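The Slow Hand

When Junhao Liao came to Lasska in December, he was given a desk, a key, and a result that did not want to repeat itself.

The result belonged to Guangming Li. In her paper she had claimed that a robot could learn to open a curtain if it was first taught to wait. The waiting was the method. Before each pull the arm touched the cloth, stood still, and let the cloth finish its own movement. Only then the fingers closed. She had reported 62 good openings from 100, and the people at Nistari, who paid for the work, had asked for the same number again, in another room.

"I get 8," Junhao said on the telephone. "Not 62. Eight."

"How long does it wait?"

"Six seconds, as you wrote."

She was silent. He stood at the window with the phone against his ear. The low sun lay on the roofs and the towers of Prusitz, and he thought that each of those windows must have its curtain, and that somebody opened it every morning without a paper.
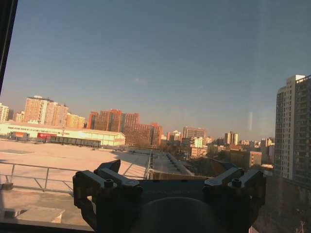
Vol. 8, No. 6

"Tell me about the cloth," Guangming said at last.

He told her. It was thin, one could see the buildings through it, and it came down almost to the floor. In her laboratory, she said, the curtain had been a heavy one, a gift from her aunt Xue, and it smelled of camphor until spring. A heavy curtain is quiet after six seconds. She had never asked herself what a light one does.

"Then the number is wrong?"

"The number is right for my aunt's curtain."

He wanted to be angry, but she had said it so plainly that he could not. That evening he took out the six seconds. In their place he wrote a small rule: the arm should watch the folds, and go on waiting as long as they moved. It was four lines long. He read it many times, as one reads a letter before sending it.

In the morning he started the trials again and sat down on the floor by the wall, with his tea.
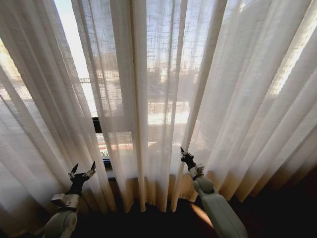 The right hand at the curtain, the left one open.

The first wait was so long that he believed the program had stopped. He almost stood up. Then the fingers closed, without hurry, and the cloth went along the rail with a small sound — like a page.

He did not write it down at once. He looked at the light on the floor until it reached his shoe, and then he took the pencil and made one line, and the arm went back to begin the second.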